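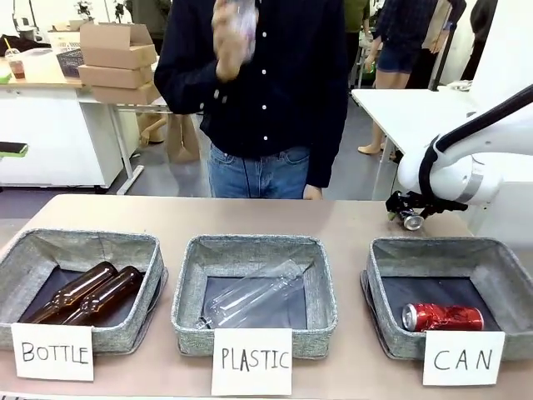
Three bins and their cards: bottle, plastic, can.

The Window at Harkell

Tuesday, March 26, 2019

Print this story | E-mail this story

My aunt had told me to bring everything, and so I had brought everything, in a blue folder that no longer closed, and I stood with it pressed to my coat in the queue outside the permit office at Harkell, where the doors opened at ten and the queue began well before it was light.

I had been in the country five years by then. I had picked its strawberries and washed its hospital sheets, and I could say good morning in the accent of the valley so well that people answered me at full speed, and I would have to smile and nod and hope it had only been about the weather.

The woman in front of me had a thermos and a little girl asleep against her hip. She turned round after a while (you do, in a queue like that, once your feet have gone numb) and asked me what my number was. I showed her my slip. She looked at it, and then at her own, and said that the last time she came they had stopped four people before her and sent everyone home.

"And what did you do?" I asked.

"I went home," she said, "and I made soup, and I came back."

She poured me some tea in the lid. It was the sweet kind, with cardamom, the way my mother made it on Sundays in Silus when the river was high and there was no going anywhere, and I am afraid I drank it much too fast and burned my tongue and had to pretend the wind was making my eyes water.

When I finally reached the window the clerk was a young man with a cold. He went through my folder page by page, the payslips, the rent book, the letter from the laundry, and then he went through it again, and he said there was a stamp missing from the November form.

I told him I had been to that office in November. I told him I had stood at this same window, and that the lady had said no stamp was needed, and I heard my valley accent slipping away from me as I spoke, like a scarf off a chair.

He blew his nose. He looked at the form, and at the clock, and at the long line of people behind me with their own folders. Then he opened a drawer, took out a stamp, breathed on it as my grandfather used to breathe on his spectacles, and brought it down.

"Next," he said.

Outside, the little girl had woken up and was hopping along the kerb on one leg. Her mother was still waiting, two places from the door. I gave her back the lid of her thermos, which I had carried all the way to the window and out again without noticing, and then I stayed, and held the child's hand, until they called her number.

5 comments | 100 shares

Contact us | Copyright Wovow Stories | Back to top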